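Small Business Paperwork > Company records > Register of members, do I need a paper one?

tilly_ledger
Posted 9:14
I set up a limited company in June with my sister, 600 shares between us. The agent we used for the formation sent a PDF with the certificate of incorporation, the articles and a blank register of members. I haven't filled the register in. Does it have to be a bound book, or can I keep it as a spreadsheet? We make fitted bedding and a few bits of loungewear, trading as Vernora, so neither of us has any background in this.

postbox53
Posted 9:40
Spreadsheet is fine as long as you can print it if someone asks to inspect it. Fill it in today though. Your names went on the incorporation form, but the register is your own job and it should have been done from the start.

Marrowfat
Posted 10:02
I'd go for a book. I know it's old-fashioned. We kept ours in a spreadsheet, somebody sorted one column and not the others, and for two years the share numbers sat against the wrong people. It came out when we wanted to transfer 53 shares and the accountant asked for the history.

postbox53
Posted 10:11
That's a problem with sorting, you'd get the same mess from bad handwriting. Lock the sheet and save a dated PDF each time there's a change.

Marrowfat
Posted 10:19
You can't sort a book by accident.

tilly_ledger
Posted 10:33
Thanks both. What columns do I need? The blank one has more than I expected, including "distinguishing numbers" and "amount paid up".

quillandco
Posted 11:05
Name, address for each member, date they were entered, date they stopped being a member (leave empty), number and class of shares, and amount paid or treated as paid. Distinguishing numbers only matter if your shares are numbered. Most small companies don't bother now. Check whether your articles say the shares are fully paid, because if so you both need to have paid the money in.

tilly_ledger
Posted 11:21
Ah. I don't think we've paid it in. They're £1 shares, so £600 in total. The business account only opened last week.

quillandco
Posted 11:30
Transfer it then, each from your own account, with "shares" as the reference. Keep the statement with the register.

Lelska
Posted 12:47
Did you issue share certificates as well? People forget those. You normally have two months from allotment. I used the Brosus template, it's plain but it has the right wording and you can take the border off.

postbox53
Posted 12:58
Brosus wanted an email address and then a subscription when I tried it. A word processor does the same job. Company name, company number, certificate number, holder's name, how many shares, what class, how much is paid up, then signed by two directors or by one with a witness.

Lelska
Posted 13:06
It was free when I used it. Might have changed.

hob_184
Posted 13:52
Don't leave the signatures off thinking a typed name will do. We had to redo all of ours when we applied for a loan. The bank's solicitor sent back every one of them.

Marrowfat
Posted 14:10
Also don't laminate them. If you sell the shares the old certificate gets handed over and cancelled, and you want to be able to write on it.

hob_184
Posted 14:15
You could write "cancelled" on a laminated one with a marker. Not that I would.

tilly_ledger
Posted 15:37
Right, progress. I've done the register as a spreadsheet, locked, with a printed copy in a ring binder, which I hope keeps both camps happy. Certificates are typed up in Roman type on plain cream paper, numbers 1 and 2. My sister is coming over at six to sign. We have both paid our share money in.

One more thing. The agent is offering a "compliance pack" for £133 with a seal and a leather-look binder. Is any of that required?

quillandco
Posted 15:49
No. You haven't needed a seal for years.

Marrowfat
Posted 16:03
I like my seal, but no, not required.

postbox53
Posted 16:05
Save the £133. Put the date for your confirmation statement in the calendar while you think of it.

tilly_ledger
Posted 16:20
Done. Thanks everyone, marking this as solved. 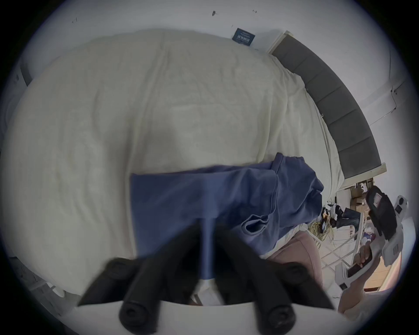

Cream duvet with a blue piece on top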